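How to tape a wrist before practice

Quick one, between sessions. Got asked this 3 times at the Lulach meet so writing it down.

What you need
Rigid tape, the inch and a half kind. Some underwrap. Scissors. A clean dry wrist — no lotion, no sweat.

Step 1. Make a fist, then open the hand and spread the fingers. Keep them spread the whole time. If the hand is relaxed when you tape, it goes tight the second you grab a collar or post on the mat.

Step 2. Underwrap. Start a couple fingers below the wrist crease, go up to the base of the thumb. 2 layers, no more. Thick underwrap slides.

Step 3. Anchor. One strip around the forearm end, snug. Should not dent the skin. Tear it, dont keep winding off the roll.

Step 4. Cross strips. From the anchor on the thumb side, across the back of the hand, around the palm, back down to the other side. This makes an X. Do it again, overlapping half. For kids one X is usualy enough.

Step 5. Close it up. Strips around the wrist, bottom to top, each covering half the one before. Smooth down every edge with your palm.

Step 6. Check. Press a fingernail until it goes white, let go. Color should come right back. Tingling, cold fingers, blue nails — cut it off and start over.

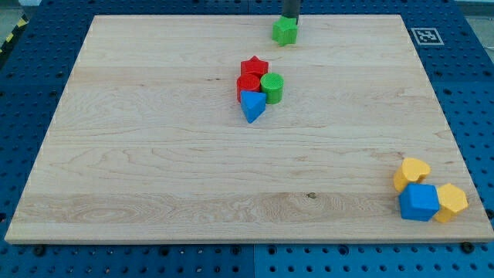
Dwayne Holloway wrote in to say he skips the underwrap completely and shaves the forearm in April when freestyle starts, says the tape holds through 7 matches that way. Fine if your skin can take it. Mine can't.

Taking it off
Scissors on the pinky side, blunt tip down. Peel back slow along the skin, not straight up. Wash the glue off after.

If it still hurts after 12 days or there's swelling, no tape job is going to fix that. Go see the trainer. And check your own league's rules on tape before weigh ins, Barbosa made two of ours redo theirs at the table.

Ankles next, when I get to it.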